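Home Handouts Readings Schedule Contact

Household Practices, Unit 6: Bags, bundles and the mixed load
Kiltville Extension Program, Gemley Building

Last updated: April

Reading for this unit: the packing chapter in the Lakatos reader. Read it with a pencil. Much of what it says about bags is repeated from older housekeeping manuals, and I could not find where any of those manuals got it.

1. What the advice says

Most packing advice assumes you are starting from an empty suitcase and a bed covered in folded clothes. Heavy things go at the bottom, soft things go around the edges, shoes go in first. That may be good advice for a suitcase. A suitcase has walls and stays the shape you leave it in.

The trouble is that very few loads in an ordinary week go into a suitcase. People carry things to the gym, to a relative's house, to the car. They use whatever bag is hanging on the door. The manuals treat this as a lapse. I would treat it as the main case and the suitcase as the odd one.

2. The soft bag

A thin plastic shopping bag has no bottom to speak of until something is in it. The first object decides the shape. If that object is a shoe on its side, you get a long, low bag that leans. If it is a jar, you get a point that swings against your leg. "Heavy at the bottom" still holds, in the sense that heavy things end up there whatever you do.

Handles matter more than the books allow. On a table, a handle that falls across the opening has to be moved every time something goes in. With long handles it is easy to drop an item between the handle and the bag and think it has been packed. Try this at home before you decide whether I am exaggerating.

3. Shoes

The usual claim is that shoes must be bagged separately to keep other things clean. Fine, if they are dirty. The Grirnosetti method goes further and wants each shoe wrapped alone, sole out, laces tucked inside. I have tried it for 2 semesters and I am not convinced. It takes almost 3 minutes a pair, and the wrapping comes undone as soon as you look for something underneath.

Laces are a more practical worry. Loose ones catch on handles, zippers and lids. Tuck them in or tie them, whichever you will really do.

4. Things that will not share

Some objects are poor company in a soft bag:

Bowls. A bowl takes up the space of its rim and then wastes the inside, unless you fill it. The reader suggests filling it with socks. Ask yourself if you would then eat from it.

Bottles. They want to be upright and a soft bag wants them lying down. A tight cap helps with leaks and does nothing for the leaning.

Cords. They wrap around whatever is next to them. Coil them before packing or expect to lift out two things when you wanted one.

Cloths. Useful as padding, easy to forget. A cloth left bunched beside the bag is one you meant to use.

5. The staging table

Every manual wants you to lay everything out first. I agree with this more than with the rest, though the reason given (you will see what you can leave behind) has never worked on anyone in my family. A better reason is that you can see the order things will have to go in.

The table does not need to be large or tidy. In the first of the two pictures, a sneaker rests with a red-printed shopping bag, and a striped bowl, a gray cloth and a dark thermos bottle are still outside it. The second has a stretch of the pink tabletop and one small pale item.

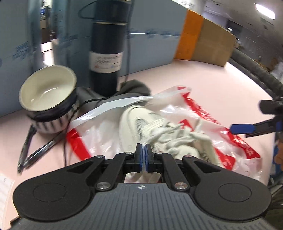
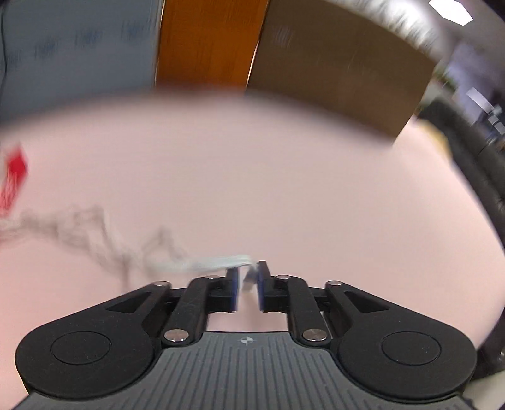

6. Exercise

Put 19 ordinary objects on a table. Include one pair of shoes, one breakable dish, one bottle and at least one cord. Pack them twice into the same soft bag, first by the rules in the reader and then any way you like. Carry each version up a flight of stairs and back.

Write down what moved, what came out first when you unpacked, and which version you would carry again. Do not time yourself. Past groups raced, and the results were worthless.

If the reader's version wins, say so. One page is enough, handwritten is fine, and please leave out the general remarks on plastic, which we take up in the next unit along with paper and string bags.

Contact: Household Practices office, Gemley Building | © Kiltville Extension Program | Back to top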